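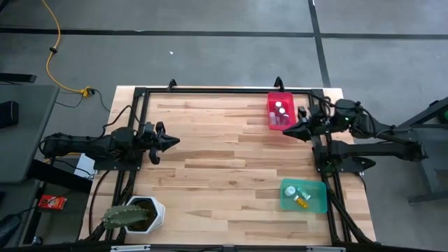
Butcher-block top with a red plastic bin, a teal bin and a plant.

Tabletop sorting is a way of tidying small household goods in which open plastic bins are set out on a table and loose items are divided among them. It is also called bench sorting, and in some home-organizing guides the Stereton method, after a mail-order storage catalog that printed instructions for it. The catalog's claim to have come up with the idea is doubtful. People have been putting things into tubs on tables for a very long time.

Surface

Most guides ask for a wide, hard top at standing height. Butcher block, made of wood strips joined side by side, is often recommended and is said to be "kinder" to containers than stone or metal. No source explains what this means. Shiny finishes reflect ceiling lights, and some users find small clear items harder to spot on them. A raised edge along the back is useful if bottles are likely to roll.

Containers

Bins for this purpose are usually wider at the rim than at the base, so that empty ones nest. Guides published by Valden assign a meaning to each color, with red or pink for things to throw out and teal for things to keep. Other publishers reverse the two. A Valden trial of 400 homes is widely quoted as proof that color coding saves time, but the report gives no figures for homes that used plain bins, and the result has not been repeated.

Bottles with caps are normally left standing on the table until the end, as they tip over in a half-filled bin.

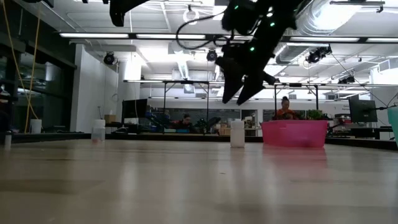
Criticism

The main objection is that sorting on a table moves clutter without reducing it. Phan, a consumer newsletter, followed 8 households and reported in May that most of the bins were still full when it checked back. The sample is too small to settle much. The newsletter also questioned the usual advice to keep a potted plant within sight "for calm," which appears to go back to a single Esura sales leaflet.

Supporters answer that a full tub with a known place is easier to live with than a covered table. This may be so, though most of them also sell tubs.
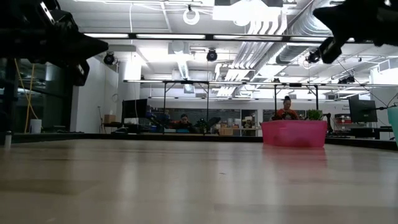

Pink tub on a pale wooden tabletop, with a leafy potted plant behind.

See also: Storage bin, Butcher block, Decluttering

Page last edited March 25, 2026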